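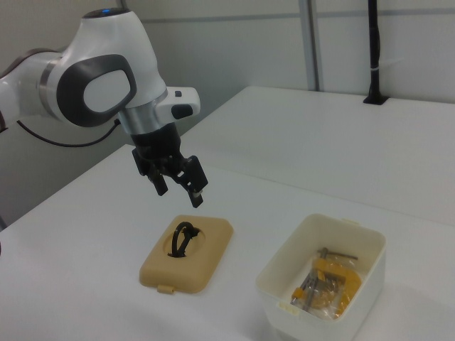 Hi Guadalupe,

You asked for a page on how the lunch container work is going, so I'm sending you the long version of what I told Ignacio on the phone (he only had five minutes and I talked for four of them).

The short news is that we're on schedule and a little under budget. Out of the $4,000 you gave us for the first stage we've spent $2,356, mostly on sample parts from Villalobos and a good set of work lights. The old lights made everything look yellow, and that's no help at all when you're trying to judge a tan lid!

So, the lid. We've settled on the tan one with the rounded corners, and it goes with the white container. I still like the white one better on a shelf, but Refugio put them side by side in front of the people at Cultine and they went for tan every single time, so I've let it go. The round recess in the top stays too. Ohemaa wanted it a bit deeper and I think she's right, but we'll save that for the next set of samples, when we're paying for changes anyway.

The black loop is where most of January went. It stands up out of the slot in the middle of the recess, and the whole idea is that you can hook it with a finger or two and lift. We've been through three versions. The first was too floppy, the second was fine but a pain to push into the slot, and the third is the one we've been living with. I'm happy with it! Danjuma is less happy. He thinks the ends could work their way out after a lot of lifting, and he wants 200 lifts on each sample before we order any more. I've said yes to that. He started with a few and I'll send you his sheet when it's done.

The small tab on the edge of the lid is still an open question. People with big hands told us they'd like it longer, but a longer tab catches on the next lid when you stack them, and stacking was pretty high on your list. My vote is to leave it alone for now.

What I need from you: an okay to order 25 more lids from Villalobos, and a decision on whether Hisix gets to see them before or after your own team does. I'd rather do after, but it's your call.

Next up is Danjuma's lifting, then the deeper recess, then back to the tab if there's any money left.

Thanks for being so easy about the delay on the second loop. Call me any time before noon.

Ditell lid project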